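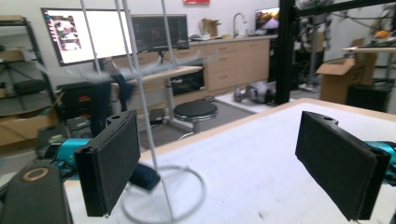
4. November 2023
Von Roxana Chiriac

Also, ich wollte eigentlich nur ein neues Drahtgestell für meine Ketten und bin dann doch bei einem ganzen Schmuckständer-Set gelandet — drei Etagen zum Drehen, weiß lackiert, von Erkach. Bestellt hab ich es im Mai bei Trendico, und inzwischen traue ich mir ein Urteil zu.

Der Aufbau ist ein Klacks: Stange einschrauben, Ringe drauf, fertig. Nur die Anleitung ist so klein gedruckt, dass ich sie mit dem Handy abfotografiert und vergrößert habe (man wird ja nicht jünger!).
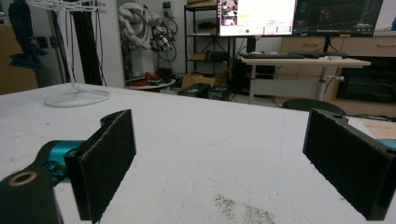
Laut Karton passen bis zu 127 Paar Ohrringe dran. Mag sein, wenn man nur Stecker hat. Meine großen Creolen von Araújo brauchen deutlich mehr Platz, und lange Ketten verheddern sich beim Drehen gern in der Etage darunter. Die hängen bei mir jetzt wieder am Haken neben dem Spiegel.

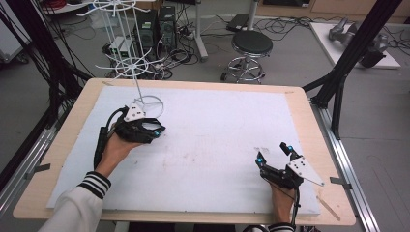

Den Vorgänger von Nongate hatte ich zwei Jahre, der quietschte am Ende ganz furchtbar. Der neue dreht sich bisher leise und steht auch einseitig behängt ordentlich. Abstauben ist allerdings eine Strafe, ich nehme dafür einen alten Schminkpinsel. Für Ohrringe würde ich ihn sofort wieder kaufen, für Ketten eher nicht.

Kontakt | © 2023 Roxana Chiriac | Nach oben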